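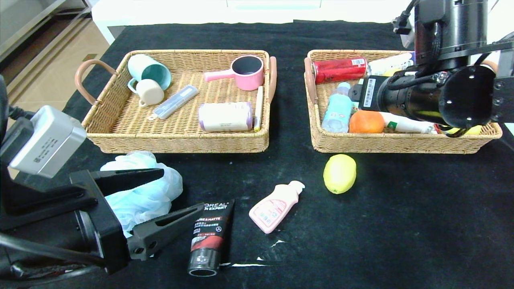
An open day at the Skollport fight gym

June 30, 2021

I've been watching MMA since I was at school and until this month I had never set foot in a proper fight gym. Plenty of sofas, a couple of arenas, one very sticky pub in November when the main card didn't start till gone four in the morning. So when Skollport put up a notice saying they were opening the doors for an afternoon, I had my name down before I'd even checked the trains.

Getting there

It's 27 minutes on the stopping service and then a walk along the canal, past the Eken tyre place and left at the lights. The sign is tiny and I went straight by it. Entry was free, with a bucket by the door for the juniors' travel fund.

What it's like inside

Smaller than I expected and a lot hotter! The cage takes up the far end, the mats fill most of what's left, and there's a row of heavy bags down one wall held together with an amazing amount of tape. They have 90 members at the moment, 7 of them fighting professionally, and the pros train in the same slots as everyone else in the evenings. I liked that. There was a lad in his first month holding pads for a woman who has a title eliminator coming up, and she was giving him tips on where to put his feet.

The wrestling session

Head coach Wellington Paiva ran the first hour, all of it against the cage wall. On telly I'm one of those people who groans when two fighters get stuck on the fence (sorry), and I don't think I'll do it again. He stopped the pair every few seconds to show us where the head was, whose hips were lower, which hand was about to come free. Then he let them go at full speed and I could follow maybe half of it, which is half more than before.

Somebody asked him about fighters' pay, given everything that's been going on at the top of the sport. He said his first purse was 300 quid and he'd spent more than that on the medicals and the petrol. He didn't make a big speech of it. He did say he tells his own fighters to get the contract read by someone who isn't their mate.

Sparring

Two rounds of light sparring to finish, Navarrete against a southpaw they call Ultalar, who has the longest arms I've ever seen on a bantamweight. Navarrete kept walking him down and getting jabbed for it, over and over, then ducked under one and had him on his back in a blink. The sound is what gets you from that close. Even the light kicks made the woman next to me wince, and she'd come with her own gumshield.

A few practical bits

You take your shoes off at the edge of the mats, so wear decent socks. There's a tap for water but no café, and the nearest sandwich is back by the station. Parking looked hopeless. The beginners' class is open to anyone over sixteen, first one free, and they'll lend you gloves, though having smelled the glove box I'd buy my own.

I've signed up for the beginners' class. My knees are not keen.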